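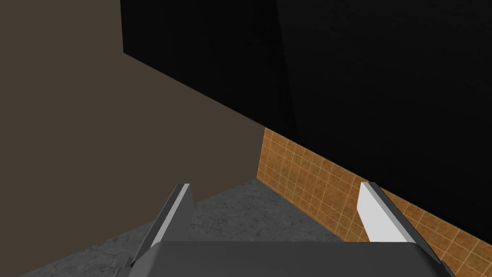

I need a second writer for the Clumora park pages, and I'd love it to be one of you!

I'm Denise Goodall and I've been covering Clumora since before the log flume had a name. The site gets 3,000 readers on a busy day now, and between the Bindix coaster going vertical and the Dawber food hall finally losing its fences, I can't be at every gate with a notebook anymore (my feet have filed a complaint).

You'd make 4 park visits a month and write each one up the same evening – construction updates, menu changes, which rides were down and for how long. I pay $281 a month, plus parking and one lunch per visit. Churros count as lunch.
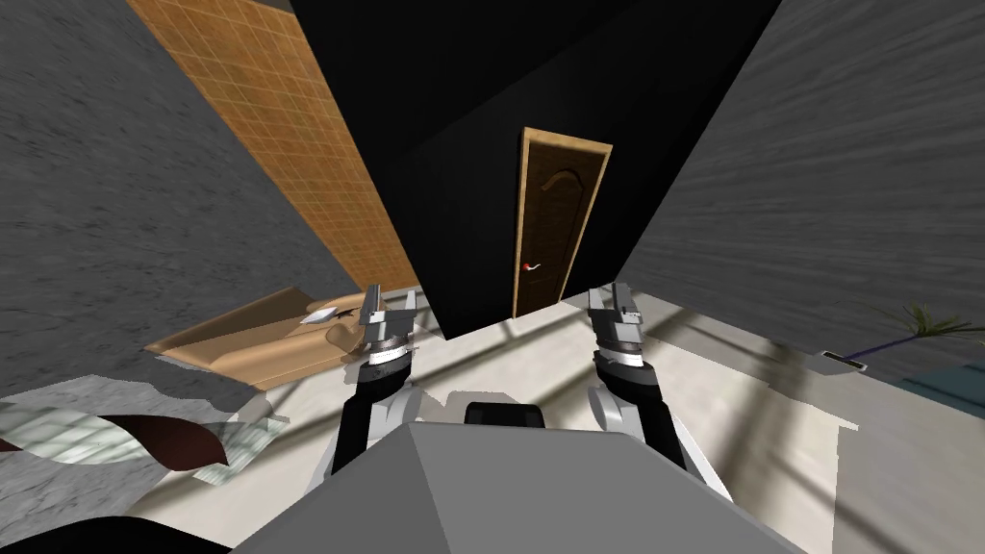
Two arms with silver-gray grippers, fingers pointing up.

You should live close enough to get there on short notice, and you need to be fine with crowds and rain. An annual pass helps but I can sort one out for you. No degree, no fancy resume. Just send me a page on the last park you went to, good or bad, and tell me what you ate.

Glenys Rudd and I will read everything that comes in by December 20, 2022 – use the contact form and put "park writer" in the subject line.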